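Clinic > Research > Taking part > Open calls

Call for participants: tendon loading and morning stiffness in adults with long-standing heel pain

Posted 2021-05-13

The Radebe Musculoskeletal Unit in Flurnton is recruiting adults for a 10-week study of two calf-loading programs. The study compares slow heavy loading, done three times a week, with a lighter program done daily. Both are in ordinary clinical use for Achilles tendon pain. What is not well settled is how each affects stiffness in the first hour after waking, and whether the effect depends on the time of day the exercises are done.

We are looking for 134 participants. Enrollment stays open until that number is reached or until the end of September, whichever comes first. The principal investigator is Oluwaseun Isah, and all assessments take place at the Flurnton site. There is a satellite desk at Sotcombe where you can sign the consent form and collect your equipment, but no testing is done there.

Who can take part

You may be eligible if you:

- are between 30 and 65 years old
- have had pain in the middle portion of one or both Achilles tendons for at least three months
- feel stiffness at the back of the heel or lower calf on most mornings
- can walk for 20 minutes without stopping
- can attend four visits at Flurnton

You will not be eligible if you:

- have ever had a full or partial tendon rupture on the affected side
- have had surgery to the foot, ankle or calf within the past two years
- have had an injection into or near the tendon within the past six months
- have taken a fluoroquinolone antibiotic within the past 12 months
- have inflammatory arthritis, gout or an uncontrolled thyroid condition
- are pregnant or have given birth within the past six months

Pain located at the point where the tendon meets the heel bone is treated as a separate condition for this study. If you are unsure which type you have, apply anyway. The screening visit includes an ultrasound scan, and location is decided from the scan and from a hands-on examination.

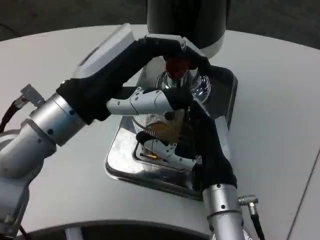 What the study involves

Visit 1 (screening) takes 90 minutes. It consists of a medical history, an ultrasound scan of both tendons, a single-leg heel raise test and a questionnaire on pain and function. If you meet the criteria and sign the consent form, you are assigned at random to one of the two programs. Neither you nor the study team can choose the group.

Visit 2 takes place within seven days of screening. A physical therapist teaches the exercises, sets the starting load and fits the ankle sensor. The sensor is worn on the affected side for the first hour after waking, on two mornings a week. If both sides are affected, the more painful side is used and it stays the same throughout the study.

Visit 3 is in week 5. Load is adjusted according to the log, and the heel raise test is repeated. Visit 4 is in week 10 and repeats everything done at screening except the medical history.

Between visits you complete the exercises at home and record each session in the Trirkau log, a paper booklet with one page per week. Entries cover load, repetitions, pain during the session and pain the next morning, all on a 0 to 10 scale. An entry takes about two minutes. Missed sessions should be recorded as missed and should not be made up the following day.

You may continue walking, cycling and swimming at your usual level. Running is allowed if pain during the run stays at 3 or below and is back to its normal level by the next morning. We ask that you do not start any new treatment for the tendon during the 10 weeks - this includes shockwave, orthotics, massage devices and supplements sold for joint or tendon health. If your doctor advises a new treatment, follow that advice and tell us. You will be withdrawn from the comparison but can still attend the remaining visits.

Preparing for test visits

Do not do the loading exercises on the day before a test visit. Wear shorts or pants that roll above the knee, and bring the shoes you wear most often. Avoid pain medication for 24 hours beforehand unless it is prescribed for another condition. Eat and drink as usual, with one exception: caffeine should be avoided for three hours before the heel raise test.

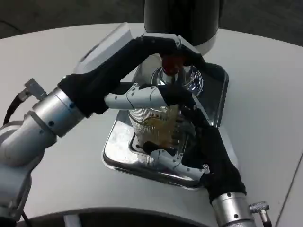
The test is done barefoot on a sloped block, at a fixed pace set by a metronome, and ends when you can no longer keep the pace or reach the target height. Both sides are tested, with five minutes of seated rest between them. Calf soreness for one or two days afterward is normal.

Risks

Tendon pain may rise during the first two to three weeks of either program. A temporary increase is expected and is handled by adjusting the load. Stop exercising and call the study line if you feel a sudden sharp pain or a snap, or if you cannot push off with the foot. Ultrasound at the settings we use has no known harmful effects. Some people develop mild skin irritation under the sensor strap, and a fabric liner is available on request.

Payment

Participants who complete all four visits receive $272, paid within 30 days of the last visit. Those who leave early are paid for the visits they attended. Parking at Flurnton is free for study visits. There is no charge for the scans, the sensor or the therapist's time. The sensor must be returned at visit 4. The weights and the sloped block are yours to keep.

Data

Records are stored under a study number. Scans are kept for seven years and then deleted. You may withdraw at any time without giving a reason, and doing so has no effect on your care at the unit.

How to apply

Call the Radebe study line on extension 700, or leave your name and number at the reception desk at Flurnton or Sotcombe. Please state which side is affected and how long you have had symptoms. A member of the team will call back within five working days to go through the criteria, which takes 15 minutes. Have a list of your current medications at hand. Referral from a doctor is not required.

Related calls

Grip strength after wrist fracture: adults over 50
Stair descent and kneecap pain (closed)
Shoulder range in overhead workers: follow-up group
Healthy comparison group for tendon ultrasound

This site uses cookies to remember your settings and to count visits. By continuing to browse you agree to their use. Manage preferences | Accept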